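Muden Robotics Boards > Two-arm setups > Cable slack on the wrists, how much is too much?

okoro_bench
2025-07-26
Finally got both arms on the Istadine cell doing dishes! I'm so happy with it. One question though – the gripper cables. I left plenty of slack so the wrist can roll all the way over, and it does, but the loops get pretty big. Do you clip yours or let them hang? 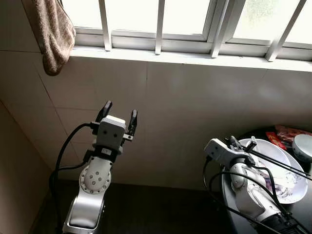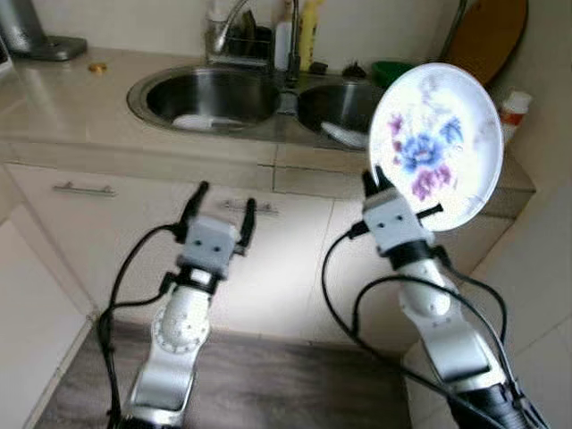
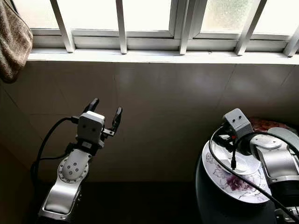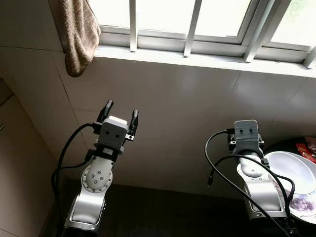 Two arms, black gripper cables left in loops. The second one is at the sink with a flowered plate.

tbassey
Love this! I'd clip them, personally. One soft tie at the collar, another 16 cm down the link, then roll the wrist both ways by hand before you power up. And tuck in that short connector end hanging by the right arm in the third one, it will find a plate rim sooner or later.

arkon_fan12
Disagree on the second tie. I had one there and the cable cracked at it after 846 cycles. Big loops look messy but they bend gently. I only tie at the base.

tbassey
Was that a hard zip tie? Hook and loop has held up since November for me.

arkon_fan12
Zip tie, yeah. Fair point.

okoro_bench
OK, trying hook and loop at the collar only, and the loose connector gets taped back tonight. Thanks Titilayo! Do you recheck the finger bracket screws too, or just the cables?

tbassey
Both, every 5 runs. Takes a minute with a hex key.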